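Filed under: Kitchen > Tableware > Reviews

Miltine everyday bowls and plates, the long version
Posted 31st October by the Mercado Kitchen desk

Short answer for people in a rush: yes, buy them, get the bowls first, skip the lids. Longer answer further down. I've had the set since March and it gets used every single day, mostly for cereal and leftovers.
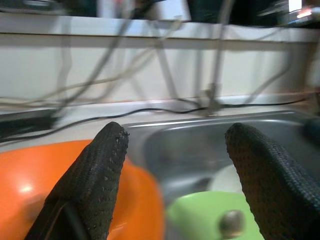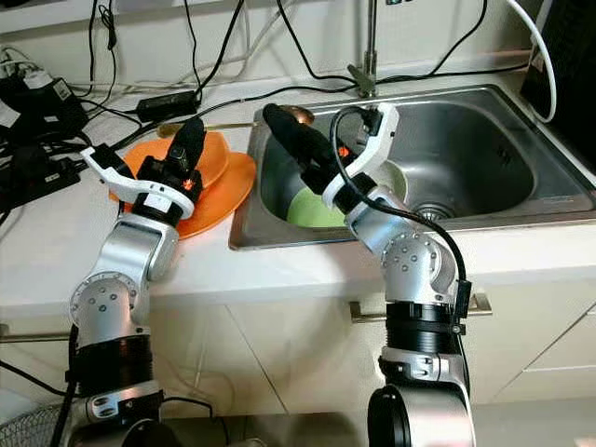
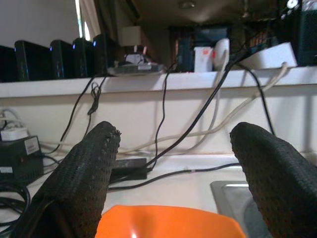

TABLEWARE – TESTED AT HOME

Colors first. I went for orange and light green. The orange is LOUD. Glossy, bright, shows up from across the room. Looks great with eggs, a bit much with tomato soup. The green is softer and goes with more. If your kitchen is all white and steel the orange does a nice job of waking it up. If you already have a lot going on, green.

Stacking. The bowl sits on the plate fine, and a bowl goes inside another bowl without jamming. I had an older Jetik set that stuck together so badly I once took a butter knife to it. None of that so far. The stack does lean a little if you just plonk it down next to the sink, so push it back from the edge.

Washing up. By hand, mostly. The smooth surface lets go of oatmeal even after it's been sitting all morning, which was my main test. Curry is another story. Orange hides it, green does not – mine had a yellow tinge for a week and then it faded. Baking soda helped a bit. Dishwasher: top rack only, says the leaflet. I've done bottom rack twice by accident and nothing happend, but I wouldn't make a habit of it.

One gripe with washing. The plate is slippery when soapy, really slippery, and there's no foot ring to hook a finger under. Dropped one in the sink, no chip. Dropped one on tile, also no chip, loud though.

Size. Bowl holds a proper portion of soup with room to carry it. Plate is on the small side for dinner. Good for toast, sandwiches, kids. Grown up pasta night, I reach for something else. Miltine do a bigger plate but only in gray last time I looked.

Scratches. A few fine ones on the plates from steak knives, you have to tilt them to the light. The bowls look about the same as they did out of the box. I eat with a copper colored spoon most days and it hasn't left marks, which I was a bit worried about.

Lids. Sold seperately and not worth it. They pop off at one side when you press the other. I use a plate on top of the bowl in the fridge and it works better.

Price. I paid 24 for the starter set at Rirberg, and the single bowls were 5 each in the spring sale. At full price I'd still get the bowls. The plates, maybe wait.

Compared with Jetik: Jetik is heavier and feels nicer in the hand, Miltine stacks better and is easier to clean. For a small kitchen with not much counter I'd go Miltine.

Good: color, stacking, easy to rinse, tough
Less good: slippery plate, curry on the green, lids

Would I buy again – yes, and I have, two more green bowls last week. Will update if the orange starts to fade. Questions in the comments, I do read them, just slowly.

Tags: bowls, plates, washing up, small kitchens

Contact | © Mercado Kitchen | Back to top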